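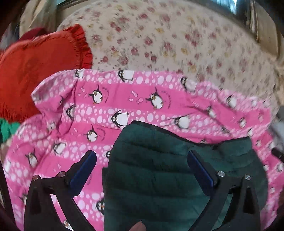
Two members of last year's panel reported that the hardest part was leaving the bedroom heating alone for the whole period, and that the diary took less time than they had feared. Both have asked to be considered again.

Call for participants: Bedholm household sleep and bedding study

Nodum is recruiting 87 adults in Plosville and Igwe for a home study of bedding weight and night-time comfort. The study starts in October and runs for 2 months. It compares single thick covers with layered ones in ordinary unmodified bedrooms.

What participants do

Participants sleep in their own bed, using their own mattress and pillows. They receive a small temperature and humidity logger, to be placed at mattress height and left in position. Each morning before 10 am they complete a diary page covering:

time to bed and time of rising
covers used, listed from the sheet upwards
number of times woken by heat or cold
any change to windows or radiators

Covers are changed over once, at the midpoint. Study covers are supplied laundered and remain the property of Nodum – they are collected with the logger at the end. 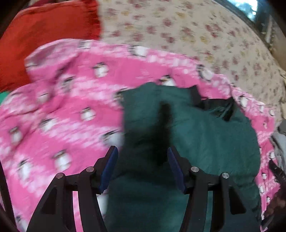 Dark green fabric on a pink fleece blanket, over a cream floral sheet.

Who can apply

Applicants must be aged 18 or over and sleep at the same address at least six nights a week. Shared beds are accepted if both sleepers enrol. Night-shift workers, people with a diagnosed sleep disorder and users of electric blankets cannot be included in this round. Pets in the bedroom are permitted but must be declared.

Payment

Each participant who returns a complete diary receives 500 in shopping vouchers, paid in two equal parts. Missing up to three diary pages does not affect payment. Withdrawal is possible at any point without explanation; the first part is kept if the changeover has been reached.

How to apply

Request form 201 from the Nodum study office and return it by noon on the last working day of September. State the bed size, the type of heating and the floor of the building on which the bedroom is located. Applicants will be told the outcome in writing.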